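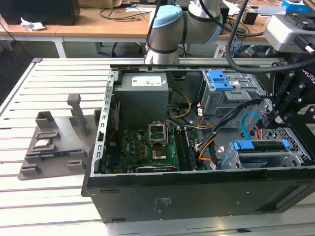
Tour couchée, panneau latéral retiré, support du processeur ouvert.

Questions fréquentes : remise en état de votre ordinateur de bureau
Atelier Lumport, mise à jour du 23/11/22

Quels ordinateurs acceptez-vous ?
Nous acceptons les tours de bureau de toutes marques, complètes ou incomplètes. Il manque un processeur, un disque ou une barrette de mémoire ? Ce n'est pas un problème, mais il faut l'écrire sur la fiche de dépôt. Les ordinateurs portables sont pris en charge par notre partenaire Droston.

Dois-je apporter l'écran et le clavier ?
Non. Apportez seulement la tour et, si vous l'avez encore, le câble d'alimentation. Les écrans restent chez vous.

Pourquoi travaillez-vous avec la tour posée sur le côté ?
Dans cette position, la carte mère est à plat et les barrettes de mémoire s'enlèvent tout droit, sans tirer sur la carte. Il est aussi plus facile de suivre les câbles depuis le bloc d'alimentation. Si vous ouvrez votre tour à la maison, faites de même, et débranchez-la toujours avant.

Puis-je retirer le processeur moi-même ?
Oui, si vous avez l'habitude. Quand le processeur est retiré, ne touchez jamais les contacts du support avec les doigts ni avec un chiffon. Refermez l'étrier doucement et remettez le cache en plastique si vous l'avez gardé. Un contact tordu se redresse rarement bien.

À quoi servent les pièces bleues à l'intérieur ?
Sur beaucoup de tours de bureau, la couleur indique les parties que l'on peut manipuler sans outil, par exemple le loquet du lecteur optique ou la poignée du tiroir de disque dur. Ne forcez pas : si le loquet résiste, regardez d'abord si un câble est encore branché derrière.

Que deviennent mes données ?
Vous choisissez sur la fiche : le disque vous est rendu, ou il est effacé chez nous. Pour les disques rendus, nous les gardons 2 semaines à l'accueil. Nous ne faisons pas de récupération de fichiers. Pour cela, adressez-vous à Vinance.

Est-ce que vous ajoutez de la mémoire ?
Oui, quand il y a un emplacement libre et que nous avons en stock une barrette compatible. Vous pouvez aussi apporter la vôtre. Nous vérifions le type avant le montage, parce que deux barrettes de la même taille ne sont pas toujours du même modèle.

Faut-il nettoyer la tour avant le dépôt ?
Ce n'est pas nécessaire. Surtout, n'utilisez pas l'aspirateur à l'intérieur. Si vous voulez enlever la poussière des grilles, un pinceau sec suffit.

Qui puis-je contacter ?
Pour le dépôt et les rendez-vous, demandez Eoin Horgan. Pour une question technique, écrivez à Birger Nordin en indiquant le modèle noté sur l'étiquette du boîtier. L'atelier est fermé en juillet.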